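Zu Besuch bei Fasach: ein Vormittag zwischen Kunststoffbehältern

Am Donnerstag waren wir zu sechst bei Fasach, dem Behälterhersteller hinter dem alten Güterbahnhof. Die Firma öffnet zweimal im Jahr ihre Hallen für Besucher, und der Termin im Januar ist erfahrungsgemäß der ruhigere. Angemeldet hatten wir uns schon im November, die Bestätigung kam eine Woche vorher mit einer Anfahrtsskizze und der Bitte um feste Schuhe.

Los ging es um neun am Tor 2. Wer mit dem Bus kommt, steigt an der Haltestelle Romness aus und läuft den Rest an der Straße entlang, einen Gehweg gibt es nur auf der linken Seite. Parken kann man auf dem Hof, aber die Plätze waren um Viertel vor neun schon belegt. Am Empfang bekommt man einen Besucherausweis und eine Warnweste. Taschen und Mäntel bleiben in einem Spind, für den man eine Münze braucht.

Geführt hat uns Ankit Nautiyal. Er leitet die Endkontrolle und hat früher in der Spritzerei gearbeitet, was man bei den Erklärungen gemerkt hat. Die Gruppe bestand aus 12 Leuten, neben uns waren es vor allem Berufsschüler und ein Ehepaar, das einen Unverpacktladen eröffnen will und entsprechend viele Fragen nach Deckeln hatte.

Die erste Station war das Rohstofflager. Das Granulat kommt in Säcken und in größeren Gebinden an und wird über Rohre zu den Maschinen gesaugt. Fasach verarbeitet vor allem Polypropylen, in Naturfarbe und eingefärbt. Naturfarbe heißt hier durchscheinend weiß, also das, was die meisten von Vorratsdosen kennen. Die Farbe wird als Konzentrat beigemischt. Wie viel genau, hängt vom Produkt ab, und jeder Farbwechsel kostet Material, weil die ersten Teile danach noch Schlieren haben. Diese Teile werden gemahlen und wandern in Artikel, bei denen es auf den Farbton nicht ankommt. Für Lebensmittelbehälter wird kein Mahlgut genommen.

In der Spritzerei ist es warm und laut. Wir bekamen Gehörschutz und kleine Empfänger mit Kopfhörern, über die Herr Nautiyal zu verstehen war, jedenfalls meistens. Am Ende der Halle riss die Verbindung ab, dort haben wir nur noch genickt. Gezeigt wurde der Ablauf an einer mittelgroßen Maschine: Werkzeug schließt, Kunststoff wird eingespritzt, kühlt ab, Werkzeug öffnet, Behälter fällt aufs Band. Der größte Teil der Zeit geht für das Kühlen drauf. Dickere Wände bedeuten längere Kühlzeit, deshalb wird in der Entwicklung um Zehntelmillimeter gestritten.

Danach ging es in den Werkzeugbau, der mir am besten gefallen hat. Die Stahlformen stehen dort in Regalen, jede mit einer Nummer und einer Karte, auf der die Wartungen eingetragen werden. Die höchste Nummer, die ich gesehen habe, war 3.283, wobei die älteren Werkzeuge teilweise schon verschrottet sind. Ein Mitarbeiter hat uns an einer geöffneten Form gezeigt, wo der Anspritzpunkt sitzt und warum man ihn später am Boden des Behälters als kleinen Knubbel fühlt. Zu Hause habe ich nachgesehen, er ist bei allen unseren Dosen da.

Eine halbe Stunde war für die Endkontrolle eingeplant. Geprüft wird auf Grate am Rand, auf Einfallstellen und auf den Sitz des Deckels. Bei durchscheinenden Behältern kommen Einschlüsse dazu, also dunkle Punkte im Material, die man gegen das Licht am besten erkennt. Der Deckeltest läuft mit Wasser: füllen, schließen, umdrehen, warten. Bei der Serie Postard, die in Großküchen geht, gelten strengere Regeln als bei der Haushaltsware, und aus jedem Los von 100 Stück werden mehrere Behälter ganz durchgemessen. Wir durften selbst Teile in die Hand nehmen und sortieren. Die Berufsschüler waren dabei deutlich schneller als wir. 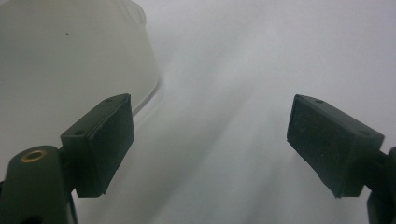

Von der Endkontrolle sind es nur ein paar Schritte bis zur Packerei. Die Behälter werden ineinandergestapelt, die Deckel liegen in eigenen Kartons. Wer schon einmal zwei ineinandergesteckte Eimer nicht mehr auseinanderbekommen hat, kennt das Problem, um das es dabei geht. Fasach setzt kleine Stege an die Außenseite, damit zwischen den Wänden Luft bleibt. Bei den niedrigen Modellen funktioniert das gut, bei den hohen muss man trotzdem ziehen. Den Versand übernimmt die Spedition Pathak, deren Anhänger während unseres Besuchs an der Rampe stand.

Zum Schluss gab es in der Kantine Kaffee und belegte Brötchen und eine Fragerunde. Gefragt wurde nach Mikrowelle und Spülmaschine (beides geht, der Deckel sollte in der Mikrowelle nur aufliegen), nach Verfärbungen durch Tomatensoße (lassen sich kaum vermeiden, Sonne hilft manchmal) und nach Ausbildungsplätzen. Zum Herbst werden Verfahrensmechaniker gesucht, Bewerbungen nimmt die Personalabteilung jetzt schon an. Das Ehepaar mit dem Laden hat noch einen eigenen Termin mit dem Vertrieb bekommen.

Der Werksverkauf liegt neben dem Empfang und ist klein. Dort stehen Auslaufmodelle und zweite Wahl, meistens mit Farbfehlern. Man kann nur bar zahlen. Ich habe zwei Vorratsdosen mitgenommen und eine flache Schale, deren Deckel etwas stramm sitzt — für Schrauben im Keller reicht sie.

Noch ein paar praktische Angaben. Die Führung dauert mit Pause knapp drei Stunden und kostet nichts. Kinder dürfen erst ab zwölf Jahren mit in die Spritzerei. Fotografieren ist in der Endkontrolle und in der Packerei erlaubt, im Werkzeugbau nicht. Die Wege sind ebenerdig bis auf eine Treppe zur Kantine, einen Aufzug gibt es auf der Rückseite, nach dem man am Empfang fragen muss. Der nächste Besuchstermin wird im Sommer bekannt gegeben, Anmeldung wieder nur schriftlich.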